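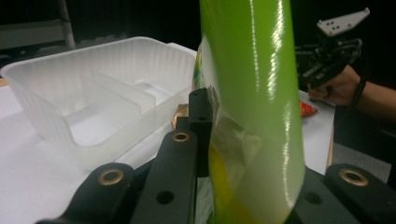 A green packet held in one of the hand-held grippers at the Hovoston open day.

I went to the Hovoston open day at Sedow expecting to see a robot do something. Most people on the train up seemed to expect the same. The leaflet had a large picture of an arm pouring tea, and the queue for that demonstration went out of the door and past the coats.

I gave up on the queue after twenty minutes and went into the side room, where packets of food were being handled at a white-topped table. The grippers were held by a person, one in each hand, with a cable coming off each of them. The job was packets and a plastic container, and it was done slowly. I stayed for most of the afternoon and I think it was the only part of the day worth the fare.

My view is a simple one. Firms that make these machines should put this work at the front of the building and the tea at the back. The public is being asked to have opinions about automation, and we are mostly shown the finished trick. We are told that the machine "learned" and we are left to imagine how. At Sedow the how was a person at a table, moving a bag of snacks. 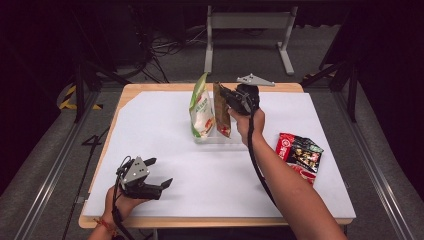
At the table in the side room, with a gripper in each hand and the snack bags by the clear container.

Elba Navarrete was answering questions that day and she answered them without any sales talk. The movements are recorded and used to train the arm. I asked how many times a job has to be repeated and she said 200 for a simple one, then that 200 was often not enough. The set they were working on had reached 236. I asked if it was boring. She said yes, and that her wrists knew about it by four o'clock.

I was glad to hear that said aloud at an open day. It ought to be in the leaflet. If a machine packs shelves at Grarnent or sorts returns at Cuautle in a few years' time, part of what it does will have come from somebody's wrists, and I would like to know what that person was paid and how long the shift was. Neither question was answered on any of the display boards. I did ask at the front desk and was given a pen.

Packets are harder than I had supposed. A box stays the shape it is. A soft packet folds, slides and shines under the lights, and the place where you gripped it last time may not be there the next. I had always thought of packing as the easy end of a warehouse, the work that would go first. After an afternoon near that table I think it has been undervalued for as long as people have been doing it by hand, and badly paid on the strength of that.

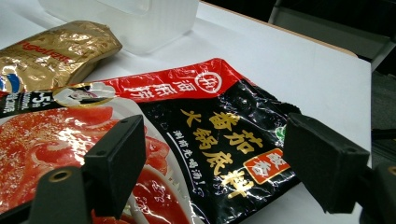 Soledad Figueroa, who read a draft of this, thinks I am being sentimental. Her point is that people at work have always trained their replacements, usually for nothing and often without being told, and that at least in this case the job has a name and a chair. She would also keep the tea at the front. Families come a long way for these days, she says, and a child who has seen an arm pour a cup will remember it, while a child who has watched someone move packets will ask to go home.

She may be right about the children. I did see several leave quickly. But a fair number of adults stayed, and they asked better questions than I heard in the main hall, where the talk was all about when you could buy one.
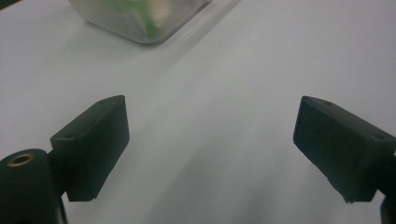
I am not against the machines. My mother packed biscuits for eleven years and would have handed the job to anything with fingers. What I object to is being invited in to look and then steered towards the one thing that has been rehearsed. An open day ought to include the slow parts, with a stool to sit on and someone like Ms Navarrete to say how long it takes.

Hovoston plans another one in January. I have written to ask whether the side room will be open again, and whether the hours and pay for the recording work could go up on a board beside it. So far I have had an automatic reply thanking me for my interest in the tea.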